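Gripper trials, cell 2: gallery

Clelton workshop, Testamach project

This page collects the notes from our gripper comparison, kept by Ladan Farahani and Liên Châu. The aim was to pick one gripper for household objects, the kind with cords, shades, handles and odd centres of gravity. We started planning in June and ran most of the trials over the summer break, when the workshop was quiet.

We compared two grippers on the same arm. The first was the Brelura, a parallel-jaw model with short fingers. The second was the Barredo, with longer fingers and softer pads. Each gripper got 300 attempts, spread over the same 26 objects. An attempt counted as a success if the object was lifted, held for a slow turn of the wrist and set back down without tipping over. Anything that had to be caught by hand counted as a failure, even if it would probably have been fine.

The controller settings were left alone between grippers, apart from the tool weight and the tool centre point. Liên did the swaps and rechecked the centre point each time by touching off against a pin. If the check was out by more than we liked, she did it again before any attempts were logged. Ladan set out the objects and kept the log.

We had one fixed view of the table for all trials. We tried a wrist camera early on, but its cable kept catching during large wrist turns and we took it off. The fixed view loses some detail when the arm is in the way, so a few grasps had to be judged from the force readings alone. Those are marked with an F in the log.

A few things that came up and may save somebody else an afternoon:

Cable ties on the arm are a nuisance if you change tools often. Straps are quicker to undo and don't leave sharp ends.

Glossy surfaces give bright streaks under the lamps. Moving the lights helped more than changing the exposure.

The Barredo pads pick up dust and need a wipe before each session. We forgot this on the first day and had to repeat a block of attempts.

The Brelura closes faster, but at full speed it nudges light objects before it grips them. We dropped the closing speed and kept it there for the whole comparison.

Cords were the hardest part for both. A gripper can have a good hold on a lamp and still drag half the table along with it. We now log cord snags in their own column.

The log sheet has 2000 rows ready to fill, which should cover these trials and the next round. If you want to add objects, use the spare tabs at the end and leave the numbering as it is.

Gallery

Lamps and cords
The arm over the wooden board, with the red desk lamp, the green one on its black clamp, and the white power strip among its cables. The teal-blue part under the wrist joint belongs to the gripper. Black straps hold the cable bundle along the arm, and the teach pendant is on the far side of the table near the keyboard.
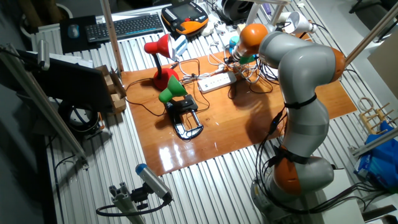
Where things stand

The Barredo did better on rounded shapes and anything with a smooth finish. The Brelura was better on thin edges and plugs, where the long fingers tended to flex. Neither one was good at picking a single cord out of a pile. We are leaning toward the Barredo for the main work and keeping the Brelura mounted on its plate as a spare.

Next we want to repeat the lamp set with the cords taped down, to see how many of the failures come from the grip and how many from the drag. Liên is also making a second set of finger pads in a firmer rubber.

Corrections to the log go to Ladan. Please include the row number.

Page last updated 2022-01-23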